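To: ekdale-workshop list
Date: Sun 29 May
Subject: Re: Mat keeps creeping

> The grey mat shifts whenever anything is slid across it. Do we
> glue it, or is tape enough? Also, is the green lid still the
> thing to use for marking out?
> — Nartey

Tape is enough. Glue will mark the surface underneath, and we'd be scraping it off in December. White tape at the corners, pressed down from the centre of each strip outward.

1. Lid. Yes, keep using the round green one. Lay it flat on the mat. 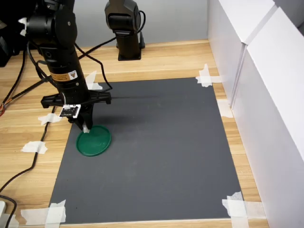
2. Tape. Cross two strips where a corner lifts. Cables get their own piece, off the mat.

3. Second marker. Something small, white and crumpled does fine on the left, level with the lid.
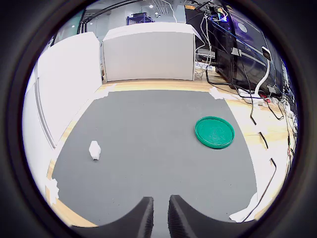 Replace any strip once the edge starts to curl. The Damow roll is nearly 700 cm and should last us until the next order. Don't stretch it as you lay it — it pulls back overnight and takes the mat with it.

Ositine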